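Sirngate signs off on gripper budget, and I got to sit in

6 February 2026

Well, the money question is settled! After a long winter of spreadsheets (mine had more colors than numbers by the end), our group at Sirngate has agreed on what to buy for the clothes-handling project this year. Five more hand-held grippers, a stack of spare finger pads and a proper set of charging and storage cases. The arm everyone keeps asking me about will have to wait until May.

I know that isn't what some of you were hoping to hear. Back when we put together the first plan, the arm was the headline item and the hand-helds were a line near the bottom, right next to cables. But then we started adding up what people spend their hours on, and so much of it is plain recording work: somebody holds a gripper, somebody else holds another one, and there's a coat on a bed between them.

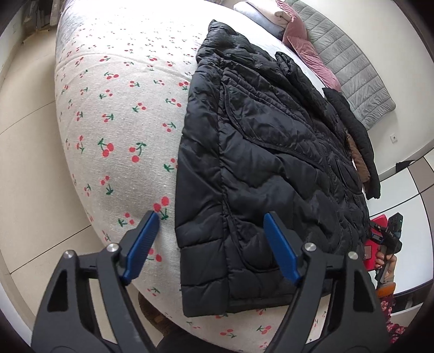

Two hand-held grippers, one black and one red, with a puffer jacket laid out on the bed.

Puffer jackets have taken up a surprising amount of our planning, by the way. They're slippery, they're bulky, and they spring back when you let go, so they ask a lot of the finger pads. When I did the wish list I priced pads like printer paper, something you pick up when you run low. The new budget gives them their own line, with 46 pads to start and a reorder written in for later in the year. I was quite pleased with that one – it's the only line I won without an argument.

We looked at three suppliers. Grotness had the nicest finish and a very friendly sales desk, but they only sell the hand-helds as part of a bundle with a mounting frame we have no place to put. Clultitz was cheapest on paper at $320 a unit, pads not included, and will sell you one or twenty without fuss. Vasilakis came in higher and offered repairs by mail, and I did go back and forth on that for a good week. In the end we went with Clultitz for the grippers and we're getting the storage cases from Vasilakis, so nobody on the purchasing side is thrilled with me for making it two orders.

The number that swung it for me was 83. That's how many recording sessions we've penciled in before the summer break, and a lot of them need two people working at the same time on the same garment. With the set we own now, one broken finger means a pair goes home early. Five more gives us pairs plus spares, and I can stop carrying a screwdriver in my coat pocket.

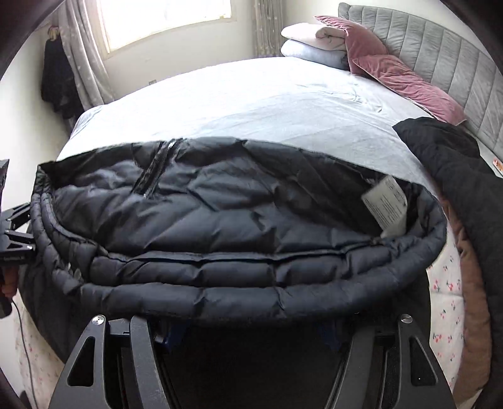 A quilted puffer on the bed with its lining up, and grippers at the near edge and the left end.

Garments got a line too, which made me laugh when I typed it in. We've been getting by on whatever was in people's closets, and that skews heavily toward black, let me tell you! I've asked for a modest amount to go to thrift stores for lighter colors, some knits, a few kids' coats and anything with snaps instead of a zipper. If you have a bag of winter things you were going to donate, talk to me first. Bedding I left out completely. We have plenty of sheets.

As for the arm, it hasn't been dropped. The plan is to look at it again in May with real figures on repairs and hours from the new grippers, and Grotness has said they'll hold their quote until then. I'd still love to see one in the building this year. I'd also like us to know where it would stand and who would look after it before we pay for it, and right now I couldn't tell you either of those things.

The Clultitz order goes in as soon as the paperwork is signed. Delivery dates will go up on the project page, along with a sign-up sheet for unpacking and checking the screws on everything before it gets used. Bring your own tape cutter – ours has gone missing again.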